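De: Sunita Srivastava
Para: lista de la asociación de la calle Onero
Asunto: Re: Mesas blancas del taller, ¿qué les echamos?

Hola a todos:

Contesto a lo de Kaushik, que lo leí el lunes en el autobús y luego se me fue el santo al cielo.

> El lunes, Kaushik escribió:
> He pasado el trapo por las mesas del taller con agua y jabón
> y siguen las manchas grises. ¿Alguien ha probado con otra cosa?
> Si hay que comprar producto, decidme cuál y lo pido con lo demás.
> Y otra cosa: ¿de quién son las correas negras?

A ver, por partes. El blanco mate es precioso el primer día y luego lo coge todo - el polvo, los roces, la mina de lápiz, lo que sea. En mi casa tengo una encimera parecida y lo único que me ha servido es bicarbonato con muy poquita agua, hecho una pasta, y frotar en redondo con un paño suave. Nada de estropajo verde, por favor, que eso raya y después la suciedad se mete en la raya y ya no sale ni rezando. Con las lijas finas (yo tengo de 2000 y de 3000 de cuando arreglé los faros del coche) tampoco me atrevería, porque dejan brillo y se nota el parche desde la puerta.

Aquí se ve la zona de la que hablo, la de los puntitos grises:

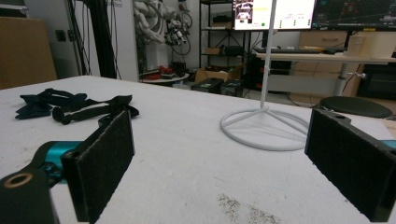
La mesa blanca, con las correas negras y el soporte de varilla.

Las correas no son mías, pero si nadie las reclama yo me las quedo encantada, que me vienen de maravilla para atar las esterillas (¡y la del cierre en forma de lazada más todavía!). Si son de alguien, que lo diga aquí y las dejo en el cajón de Dostura, el de abajo.

El soporte blanco de base redonda yo lo dejaría donde está, pero levantadlo para limpiar, no lo arrastréis. Esas bases de aro con radios juntan pelusa por debajo que da gusto, y al moverlas van dejando marca.

De productos, en la ferretería Dreda tienen un limpiador en crema en bote de 200 ml. Yo compraría uno solo y probaríamos en una esquina antes de embadurnar toda la mesa. Kaushik, si lo pides tú, la referencia del catálogo es la 2433, que la tengo apuntada de la otra vez.

Yo puedo pasarme por la tarde a partir de las seis y llevo el bicarbonato y unos paños viejos. ¿Alguien se apunta?

Un abrazo,
Sunita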